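20 July 2024

I have spent most of my evenings since spring collecting examples for a robot arm that doesn't exist. It exists on my screen, and a version of it exists in a cupboard with a dodgy shoulder servo, but all the collecting so far has been in simulation. The plan, as the plan always is, was to gather plenty of demonstrations cheaply, train a policy on them, and move it over to the real thing in August. I would like to set down where I am before August comes and I start remembering it differently.

The total stands at 3,905 episodes. I'm told this is a good number. People who post their totals seem to think so, anyway, and they rarely post much else. What I have learned from mine is that a total tells you how long someone left the thing running.

The setup is simple enough. I drive the simulated arm with a small leader arm clamped to my desk, and the software records joint positions, gripper state and rendered camera views. The simulator is Gesavico, which is free and mostly behaves. The room came with it as one of the furnished scenes: sheepskin on a chair, pink fluff, a softbox in the corner. I've kept it because a bare grey void seemed worse, and because I'm lazy. Planks on the table run light and dark, and I have a suspicion about those planks which I'll get to.

Everything the arm might be asked to deal with is on or near the white sheet: an orange-tan cube, a longer block, a little can with a green top, a pale tube. The instruction for most episodes is some form of "go to the long block", and the arm has to come in from its base on the left without sweeping the cube away with its elbow. That's the part I thought would be hard.
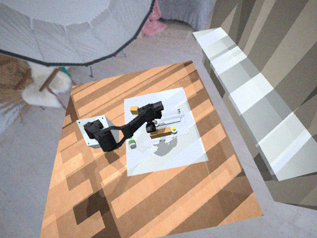
## What I thought I was collecting

I thought I was collecting variety. Each episode starts with a random nudge to the objects and the lights, and I had ticked every box in the randomiser. Then I sat down one wet evening and watched 199 of my own episodes back to back, at double speed, with a notebook.

They were the same episode. Oh, the cube moved a bit. But I have a habit, when I drive, of lifting high, swinging over, pausing, and dropping straight down. I do it every time. The pause is where I check the camera view. A policy trained on that will learn to pause too, quite solemnly, over nothing. I had been varying the furniture and the lamps and leaving the dullest source of sameness, me, entirely alone.

It gets worse. I almost never fail. If an approach was going wrong I hit the reset key and did it again, and the bad attempt was thrown away. So the set contains hardly any examples of being slightly in the wrong place and getting out of it. I knew this was a mistake. I had read that it was a mistake. I did it anyway, because a clean run feels like work and a messy one feels like wasting time.

## Going back in

So for the past fortnight I have been recording badly on purpose. The rules I gave myself:

- Start with the arm somewhere awkward.
- No reset key unless something has gone through the table.
- Come in too far left or too far right, then correct.
- No pausing to look.

I have 394 of these now. They are ugly and they take longer, and my wrist hates the leader arm when I go at it like this. The grey plate off to the left of the white panel gets used as a wrong place to begin: I hover there, a good way from where any of the fixtures are, and only then set off across the table. In the older set there isn't one episode that begins on that side.

I also moved the light for part of the batch. The arm's shadow is large, and when it falls across the planks it changes the look of them more than any of the objects do. My suspicion, and it's only that, is that the first policy was reading the shadow on the planks to work out where its own gripper was. It did well whenever the shadow was where it expected, and went vague when I turned the lamp. That would be a clever trick in a simulator and no use at all in my spare room, where the light comes from a window and a bulb I keep meaning to replace.
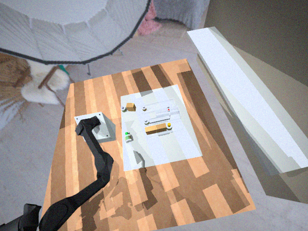

Zoltberg commented under my last post that I was fussing, and that with enough randomised lighting the shadow business sorts itself out, so I should stop driving by hand and let a script generate the lot. Maybe so. I've heard "with enough" a good many times now, and it is never followed by a figure. A script would also have its own habits, and I'd find those harder to spot than mine. At least I know about the pause.

Still, Zoltberg has a point about the hours. I've worked out that at my present rate I would need until well past August to match the old set with new, uglier episodes, and I'm not going to. What I'll do is cut the old set down hard, keep the new ones whole, and train on the mixture.

## What I'm not claiming

I have not got a result. I trained 2 small policies on bits of the new data, and one looked better and the other looked the same, and the difference between them was the random seed. Anyone who has done this will know the feeling. I could make a nice clip out of the better one. I've seen a lot of nice clips.

The other doubt is the simulator's idea of touch. When the gripper closes on the long block, Gesavico decides whether it holds, and it is far too kind. I can grab the block at one corner and carry it about like a tray. Every one of those grabs is in the data marked as a success. I've started flagging the worst by hand, which is slow, and I keep changing my mind about what counts as worst.

Next job is the servo in the cupboard. The replacement is on order, and the leader arm needs a new clamp as well.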